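Household chore robotics
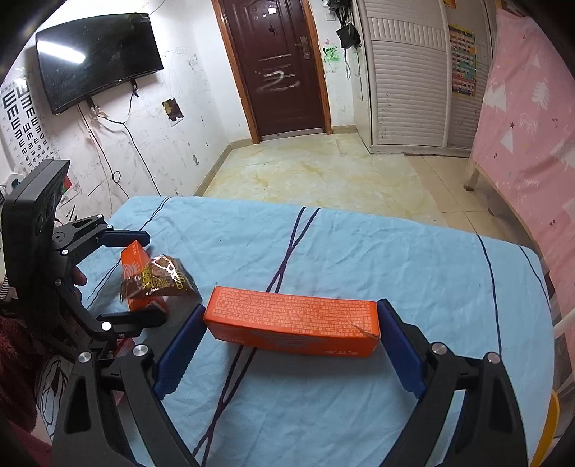 Household chore robotics is the branch of automation that tries to get machines to tidy, sort, fold and fetch in ordinary homes. Progress has been quick and is a pleasure to follow, though no machine yet does the whole job. Grasping is the strongest part. Stiff boxes are the kindest things to pick up, and an orange carton can be held level between two ridged pads, one at each end, without much fuss. A crinkled snack packet is far harder: it is shiny, it changes shape when squeezed, and its glossy edges confuse depth sensors. Cloth is harder still, and a wrinkled table covering can snag a low finger.

Trials

The Tukenach trial, run in the town of Sestley, set its machines 230 tidying jobs in lived-in rooms. They finished 129 unaided, a splendid result for homes the software had never met before! Most failures came from soft packaging and from objects leaning on one another. Farah Kwok, who led the trial, later released the Tarigan collection of 1,826 recorded grasps, which remains popular with students.

Shop floors

Packing benches are further along, as lighting and stock can be controlled. The Flakero cell handles 329 cartons an hour, but still calls for a person when a flap is torn or a bag slips.

Open problems

Speed, cost and recovery from mistakes. Putting things away in the right cupboard is also largely unsolved.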